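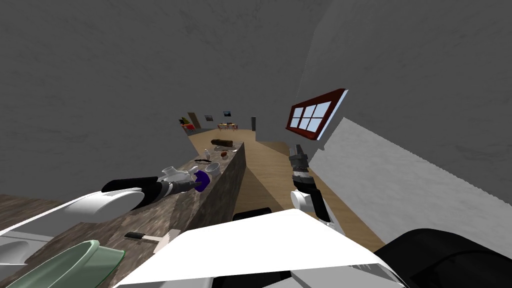
Magnusson stone sealer, 14 months on

I bought a bottle of this from the Jinddale trade counter for our granite worktop, which had started to mark wherever oil was left on it. One bottle did the lot with some to spare.

Wipe on, wait 14 minutes, buff off. It smells strong for an evening.

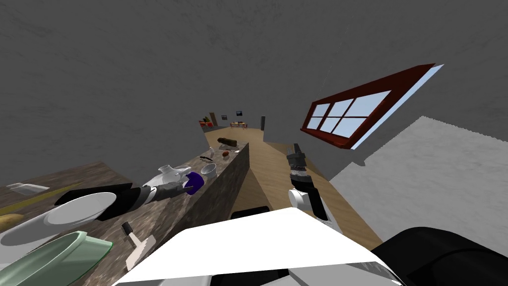 Water still beads near the sink. Beside the hob it has worn thinner and I redid that part in October. The Pondeo spray I used before needed doing every few weeks and left smears.

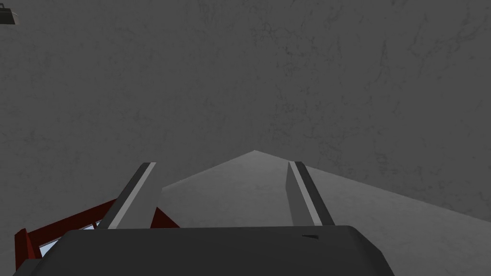
The cap is poor and mine split, so keep the bottle upright. It costs more than the Etira one, but I would buy it again. Four stars.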